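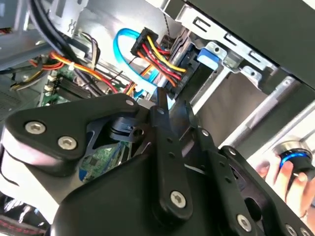
I went to the Plasis open day in Lumulbridge on December 13, 2024, because my cousin had a spare ticket and there was a promise of soup. The soup was lentil. The main attraction was a robot arm taking the hard drive out of an old desktop computer, a job I did myself in March, with a butter knife, in less time than it takes to find the butter knife.

Liv Boström, who gave the talk, is a patient woman. She told us the arm had been at this for 8 weeks. Someone behind me asked how many computers Plasis wants to take apart in a year. The answer was 2000, and the room did some quiet division.

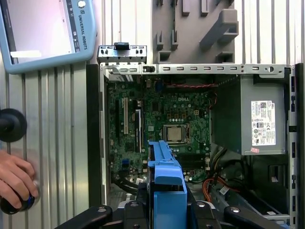
I had come prepared to sneer, and for the first ten minutes I did it well. The arm goes about its work like a man looking for his glasses in the dark. It edges up to a thing and thinks it over, and you find yourself leaning forward to help. A boy of maybe six shouted "Left!" and was asked to stop, which I thought was a shame, as he had a point.

But there were people at work too, and they interested me more. The brochure says "automated recovery." What I saw was a machine with human hands close by, and nobody in the brochure has hands. I would like to see that put right. If the future of scrap is going to be a partnership, the partner with the fingers ought to be in the literature.

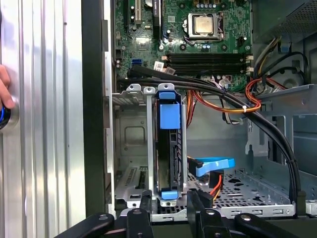 The drive caddy, with its blue plastic handle and latch, and the gripper in front of it.

My other complaint is with the word "simple," which came up a lot. Computer cases were put together by people who assumed that people would open them. Every tab wants a thumb. Boström said as much when I cornered her by the coats, and she was far more convincing there than she had been at the microphone. She called the cables "the weather." You plan around them, she said, and then they do what they like.

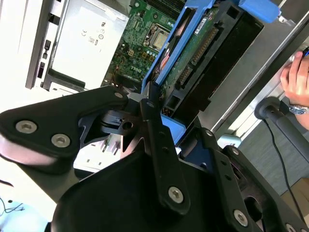 Would I pay for it? The town of Lewis has been asked to, for a recycling center out on the Poltulness road, and the flyer on my chair put the price at 295 a ton. I can't say whether that is a bargain. I do know that the last time Lewis handled its own old computers, 80 of them sat in the school basement until the basement flooded.

So my vote is a grumpy yes, provided they let the boy back in. He was right about going left — I was watching, and I would have said so myself if I'd had the nerve.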